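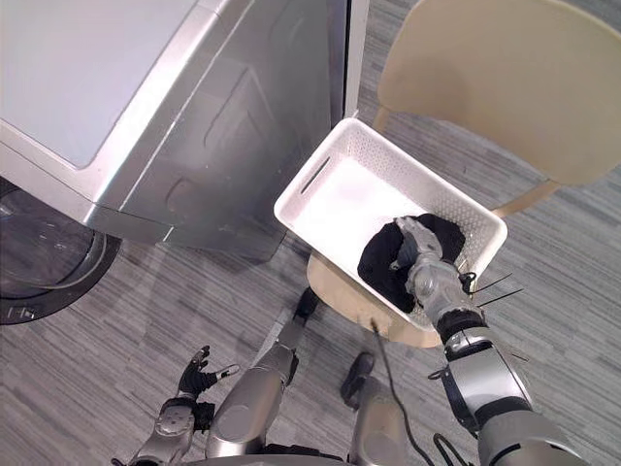 17 May 2021
Handout 6, Textiles in Use, first-year group

Washing, water and wear

Last session we looked at fibre types and how they take up moisture. The notes for this session deal with what happens to a fabric after it has been bought. Most of the change in a garment's look and feel comes from laundering, and only part of that is down to detergent. Please read section 3 before the practical.

1. What washing has to do

Soil on clothing falls into two broad groups. Water-soluble soil (salt from sweat, sugar, some food) comes away in plain water given time. Insoluble soil (skin grease, oil, clay, soot) has to be loosened and then kept from settling back on the cloth. Four things do this work: chemistry, temperature, time and movement. If one is cut back, one or more of the others has to go up. A cool programme is usually a long programme for this reason.

Surfactants lower the surface tension of water so that it wets the fibre. One end of the molecule is drawn to water and the other to grease. Above a certain concentration they gather into clusters called micelles, which hold grease in suspension until it is rinsed away. Enzymes break down particular soils: protease for protein, amylase for starch, lipase for fats. Protease also attacks wool and silk, so detergents for those fibres leave it out.

2. Hard water

Calcium and magnesium ions react with soap to form scum, which greys white cloth and stiffens towels. Modern detergents contain builders, such as zeolites or citrates, that tie these ions up. Dosing for soft water in a hard water area is a common cause of dull laundry. Too much detergent causes its own trouble – residue stays in the cloth and attracts soil the next time it is worn.

3. Mechanical damage

Cotton is stronger wet than dry. Viscose is the other way round and can lose half its strength when soaked. Wool felts when its scales lock together under movement, and a sudden change in temperature makes this worse. Polyester stands up well to washing but pills, because the fibre is strong enough to hold the loose balls on the surface.

Things that increase wear:
- overfilling, so that items rub against each other and rinse badly
- open zips and hooks
- fast spins on loosely knitted items
- mixing heavy denim with light shirts

4. The Brorik trial

We will use the Brorik trial as our case study. It followed 184 cotton tea towels in two towns, Mader and Kruger, starting in November. Mader has hard water and Kruger soft. Of the towels, 92 went to each town, and all were washed weekly with the same powder at the same dose. Samples were pulled for testing after 21 washes.

The Mader towels were greyer and had a higher ash content, as you would expect. The loss in tensile strength was close to equal in the two towns, which suggests that movement in the drum did more harm than the minerals did. Bear in mind that line drying and tumble drying were not recorded separately. That is a real weakness, as tumble drying removes short fibres as lint.

5. For the practical

Bring the Wurnurik grey scale card and a pencil. Each pair will receive 13 swatches and grade them for colour change and staining. Grade in daylight if you can – the lamps in the lab have a yellow cast. Write the swatch code on the sheet before grading, and leave the stapled corner attached.

Reading: chapter 4 of the course book, up to the part on dry cleaning. Dry cleaning solvents come up next time.

Textiles in Use course notes. Copyright of the department. Questions to the course office. Back to top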